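Orden y limpieza > Taller y garaje > Cajas y contenedores
Tiempo de lectura: 3 min

Dos cajas grises con cosas sueltas: ¿cómo las reparto y cómo limpio las marcas?

Tengo dos cajas grises, de las de paredes inclinadas, encima del banco de trabajo. Las compré de segunda mano en un lote de Jomberg y vinieron bastante rozadas. Una la uso para todo lo pequeño que no tiene sitio fijo: una especie de cepillo, una funda azul con broches, piezas de plástico, cosas así. La otra la quiero para lo que ya está clasificado, pero nunca llego a llenarla porque no sé con qué criterio separar.

Mis dudas son dos. La primera, si conviene poner divisiones dentro o dejarlas como están. La segunda, si esas rayas oscuras de las paredes se quitan con algo o ya se quedan para siempre. He probado con agua y jabón de fregar y siguen igual. No quiero gastar mucho, las cajas me costaron 10 euros las dos.

Publicado por banco_gris, 8 abr 2025

tornillera_norte

Yo tengo un sistema parecido y lo que me funciona es no clasificar por tipo de objeto. Clasifico por uso. Si pones "cepillos" en un lado y "fundas" en otro, acabas con montones de una sola cosa. En cambio, si separas lo que usas en el banco de lo que es de otra habitación y ha llegado ahí por casualidad, la mitad desaparece el primer día.

El procedimiento que sigo es este. Dejo una caja delante, que es la de entrada, y la otra justo detrás, que es la de salida. Voy cogiendo de la de delante y decido una cosa cada vez. Si tiene sitio en el taller, a la de detrás. Si es de la cocina o del baño, al suelo, y al terminar la llevo. No vacío la caja sobre la mesa, porque entonces me quedo sin espacio para trabajar.

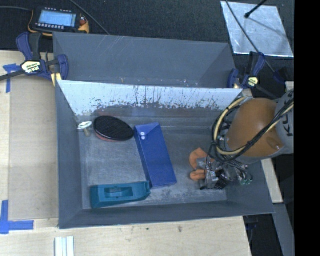 Orden en el que yo sacaría las cosas

1. Lo largo y lo plano primero. Una funda como esa azul de los dos broches blancos ocupa mucho fondo para lo que es y tapa lo que tiene al lado. Yo las guardo de pie contra una pared de la caja.

2. Después los cepillos. Sacúdelos fuera antes de guardarlos. Con las cerdas hacia abajo se deforman, así que los míos van tumbados de lado o colgados.

3. Luego el plástico duro, como la pieza verde azulada. Si no sabes de qué es una pieza, apártala en una bolsa y ponle fecha. Las que tengo desde noviembre sin reclamar van al punto limpio.

4. Lo más pequeño al final. En una caja con paredes inclinadas se va a las esquinas y se pierde de vista, y ahí es donde le viene bien un vaso o un bote ancho.

Divisiones no pondría. Con las paredes abiertas hacia arriba no encajan bien y cualquier cartón recto deja un hueco por los lados. Compré unas de Prurumlow y las tuve que recortar, al final las quité. Los botes de yogur de 500 gramos hacen el mismo servicio y se sacan para limpiar.

wuytsera

Sobre las marcas: depende de si son suciedad o rayas. Pasa la uña. Si se engancha, es raya y no sale. Si la notas lisa, suele ser goma o plástico de otro objeto que se ha quedado pegado al rozar, y eso sale con una esponja de melamina húmeda, sin apretar. Prueba antes en una esquina del fondo porque deja la zona un poco mate.

Yo usé también la crema limpiadora Wuyts y va bien para el borde de abajo, donde se junta todo. Aclarar dos veces. Lo que no haría es lijar. A una mía le pasé lija de 800 y quedó una mancha blanquecina que se ve más que la raya original, y encima ahora coge polvo.

Si son para guardar trastos tampoco le dedicaría una tarde. Las mías tienen más de 11 años y el fondo está todo pelado, pero siguen aguantando peso.

pasillo_b

Las mías son de Trisness y tienen las mismas rayas. Puse en el fondo un trozo de alfombrilla antideslizante de cajón y listo, no se ven y las cosas no bailan. Las paredes las dejé como estaban.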